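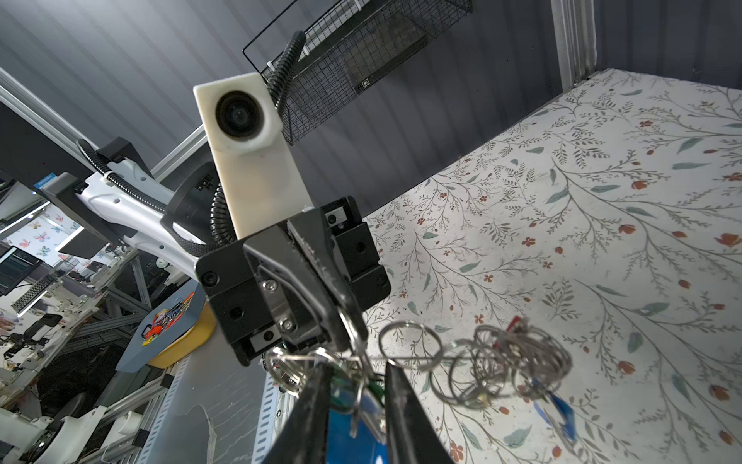 The gripper with the key rings, open day at Endham

To: the robotics interest list
Date: 23/12/2020
Subject: Re: Was the Endham open day worth the journey?

Hello all,

I answer below the questions from the list, as far as I can. I am not an engineer by education, so please correct me where I use the wrong word.

> I saw that several members went to the open day at Endham. We are
> a small company (we manage keys and access cards for rented
> buildings) and we are thinking about two arms on one table for
> sorting returned key sets. Was there something of this kind to see,
> or was it all palletising and welding again? Also, is it possible to
> stand close, or is everything behind glass? And did anybody speak
> with the Flatix people about prices?
>
> I would go to the next one in March if it is useful.

Yes, there was something of this kind, and for me it was the best part of the day. The large hall had the usual things. Hubmann had a palletiser which was very fast and very loud, and there was a queue for it the whole morning. If you have seen one in Plutham two years ago, you have seen this one also.

The part for you was in the side building. They had two arms over one table, with a gripper on each, and the objects were keys with coloured plastic tags. It is a much harder task than I expected before I saw it. A box has six sides and stays a box. A bunch of keys changes its shape every time you touch it, the rings hang into each other, and the metal shines, so the camera on the wrist has a difficult life too.
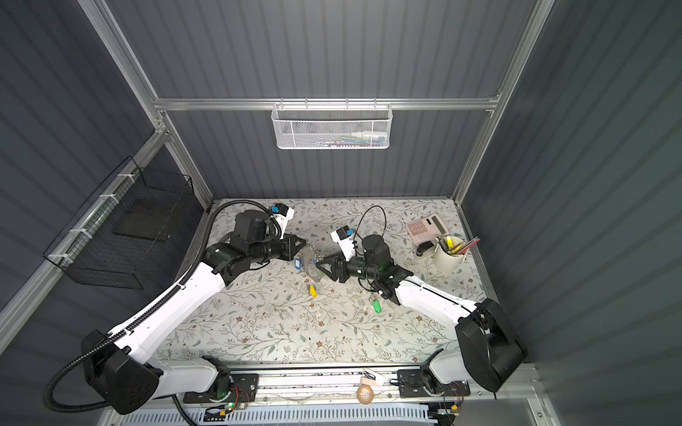 What I found interesting is how much depends on the two arms working face to face. One gripper alone can lift a bunch, but then it can only hold it or put it down again. With the second one coming from the other side you can pull at a ring, or turn a tag, or hand the whole thing over. I asked how they decide which arm takes hold first, and the answer was quite long – the short form is that it is not fixed, and it depends on how the keys lie.

They did not hide that it goes wrong. During the time I was there I saw keys dropped more than once, and the person at the desk only said that this was a normal day. I liked this better than a show where everything is rehearsed. They told us that they had made 678 attempts with key rings before the open day, and that 109 of these had to be stopped by hand. I write the numbers as I heard them, please do not quote them to your director without asking Endham first.

About standing close: there is a frame of aluminium profiles with grey panels at the back and sides, and visitors are allowed to come near the front when the arms are not moving. When they move you must step back behind a line. I would advise to go early, the room is small and after lunch you look mostly at other people's jackets.

About prices: I spoke with Flatix, but only for a few minutes. They sell the frames and the mounting parts, they do not sell the arms. For the bare frame in the smaller size they said some 1148 pounds, without delivery. For the software you have to find another partner, and here they became a little vague. Perhaps somebody else on the list has a real offer in the hand and can say more.

For your own case, I have one worry. The tags at the demonstration were plain plastic in strong colours. If yours are old and have handwriting on them, I would take a bag of the real ones with you in March and ask them to try. They said to me that this is welcome if you write to them before.

Practical matters: the bus from the station at Endham is number 98 and it stops at the gate. The car park was full by ten. The coffee was free, the sandwiches were not.

I have also notes from the afternoon talk on safety distances, three pages – if somebody wants them, write to me directly and not to the list, the attachment is too big.

With kind regards to everybody, and a quiet end of the year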